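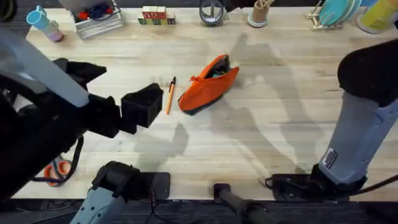 An orange pen on the table. Keep one handy for writing down codes.

How to program a universal remote without losing an afternoon

The package says setup takes a minute. I have set up enough of these things to doubt that. What the package means is that it takes a minute if your TV's code is the first one on the sheet, and mine never has been.

I used a Clokano four-device remote for this, bought in May, on a Messina TV and an old Plamdale receiver. The steps are close to the same on most cheap universals, but check your own sheet for the button names.

Before you start

Put in fresh batteries. The ones in the box are usually weak, and some remotes forget their codes when the power dips. Turn the TV on by hand. Find the code sheet and look up the maker of your set.

Direct code entry

1. Hold SETUP until the red light stays on.
2. Press the device button you want, TV for instance. The light should blink once.
3. Type the first four-digit code listed for your maker. Mine was 1771.
4. If the light goes out, the remote took the code. This only means the code exists. It doesn't mean it's right for your TV.
5. Point at the TV and press POWER.

Now test more than POWER. This is where most guides stop, and I think they stop too soon. Code 1771 turned my Messina on and off and did volume, but the input button did nothing and MENU opened the sleep timer. Code 1935, farther down the list, ran everything except the picture settings. Try volume, mute, input, menu, the arrows and the number keys before you call it done. Write the good code inside the battery cover.

Code search

If nothing on the sheet works, hold SETUP, press the device button, then press CHANNEL UP over and over until the TV shuts off. Press SETUP again right away to lock it in. Go slowly. If you overshoot, CHANNEL DOWN steps you back.

The box brags about 1000 codes. Plenty of those must be for sets that went to the dump years ago, so I wouldn't pick a remote by that number. I stepped through 35 codes for the receiver before it responded.

Learning mode

Some models can copy buttons from your old remote. Lay the two down nose to nose, an inch or two apart, and follow the sheet. It works for a missing button here and there. Copying a whole remote this way is slow, and a key learned from a dying remote may come out wrong.

When to give up

A universal that only sends infrared can't run a streaming stick that listens by Bluetooth or Wi-Fi. No code will fix that, whatever the product page hints. The Zorninport app claims to replace all of it with your phone, but most phones don't have an infrared sender, so read the fine print first.

Comments (3)

couchside_dk
1935 worked on my Messina too, but mute is dead. Anyone got a better one?

Renter22
Code search took me two tries because I kept going past it. Wish I'd known about CHANNEL DOWN.

oldreceiver
I still think learning mode is worth it. Did all of my Plamdale that way and every key works. Fresh batteries in BOTH remotes though.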